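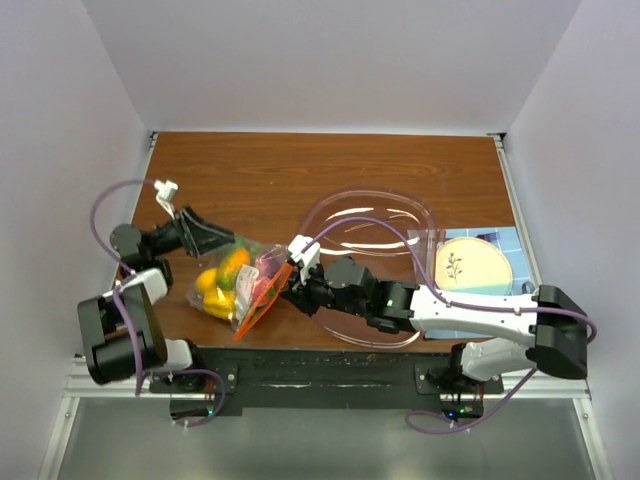 Murkus wants to know what the fault counter said before anyone starts guessing, and so do the rest of us, so the original post has been edited to put that part first.

Right arm drops out in the middle of a bag task, left arm carries on

posted by jedton_bench

Fault counter says 23 since September. Same fault each time. I have two arms on one rail, bolted down at either end of a black plate, and the job is getting toy fruit out of a clear plastic bag. The right gripper takes hold of the top of the bag and the left one is supposed to deal with the contents. It runs fine for a good while. Then the right arm stops answering, the software logs error 702, and the left arm goes on with its half of the plan as if it had a partner.

What I have tried so far:
Restarting everything, twice, with feeling.
Swapping the power supply.
Slowing the right arm down until it was painful to watch.
Reading the manual, which suggests restarting everything.

The green LED on the control board stays lit the whole time, so I keep being told the board is fine. It only happens when the arm is reaching far across the table. If I run the same program with the bag close to the right base, no fault. The cable on that side goes along the top of the upper link, over the shoulder and down the front toward the floor. Could it be the cable? I would like it to be something I can fix without buying another arm.

3 replies

Murkus
Yes, it could be the cable. A fault that shows up only at full reach is a wiring fault until proven otherwise. The green light tells you the board has power and nothing more. It would stay green if you unplugged the wrist and took it home.

With the power off, move the arm by hand to the pose where it quits and look at the cable at both ends. If it is pulling straight out of a connector at any point, that's your trouble. You want slack at the shoulder, and you want the cable tied to the link a little way back from the plug, so that the tie takes the pull. Don't cinch the ties hard. I did that once and made a very tidy broken wire.

Then power up with the left arm disabled, park the right one in the bad pose and wiggle the cable gently with something that isn't your finger. If 702 comes up, swap the cable and stop there.

The left arm carrying on is the part I'd lose sleep over. One arm faulting should stop both. Look in your config for a shared stop, or wire both supplies through one emergency stop button and test it before you run the thing again.

korovar_fan86
had this on a totally different robot, it was firmware. update the firmware

Nair
Firmware didn't do it for me on a similar setup, although I did get a new startup sound out of it.

Agree with Murkus on the cable, but check the load too. Holding a bag out at arm's length is the worst pose you can ask of those shoulder motors, and some of them shut off on overload and then look exactly like a lost connection. Log the motor current for one run. If it climbs and then cuts off, it's load. If it looks normal right up to the moment it vanishes, it's wiring. Mine climbed. I moved the pickup spot closer to the base and took a few pieces out of the bag.

Also, when the right arm loses power on mine, the gripper lets go and the arm comes down on whatever is under it. Keep plates out from under there, and hands.

jedton_bench, following up
Current was flat and then gone, so wiring. The plug at the wrist end had worked itself halfway out. I reseated it, gave it more slack and put a tie on the link behind it. One run of 1759 cycles and no 702.

The shared stop turned out to be a setting called "independent fault handling," and it was on by default. It is off now. I pulled the plug on the right arm to test it and the left one froze on the spot, looking as guilty as an arm can.

I also updated the firmware. It did nothing, but thank you.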